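Floor creak

A floor creak is the noise made when two parts of a wooden floor rub together under a person who is trying to be quiet. The usual parties are a board and a nail, a board and its neighbor, or a board and the joist it was once firmly attached to.

Causes

Wood takes up moisture in damp months and gives it back in dry ones, swelling and shrinking as it goes. Nails do neither. Over the years small gaps open up, and a footstep closes them again with a sound most often compared to a door, a duck or an elderly relative. Heated houses tend to be noisiest in winter.

Remedies

Talcum powder brushed into the joints is the oldest cure and the most fragrant. Screws driven through the board into the joist last longer. A rug changes the sound slightly and hides the screws.

The Pistden survey

The town of Pistden holds the fullest known record of domestic creaks, made by the retired piano tuner Regula Gasser. She visited 153 houses and logged 647 creaks, of which 464 were on stairs. Bernadette Pennington later objected that 50 of them were the same stair, walked on by different people. Gasser replied that they were different notes. The dispute was never settled, though both women attended the dinner.

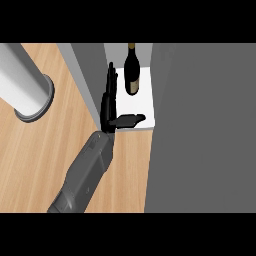 Pistden, May

Pale boards show their grain as fine streaks, lighter and darker. Grain has little bearing on creaking – a handsome floor can be as loud as a plain one.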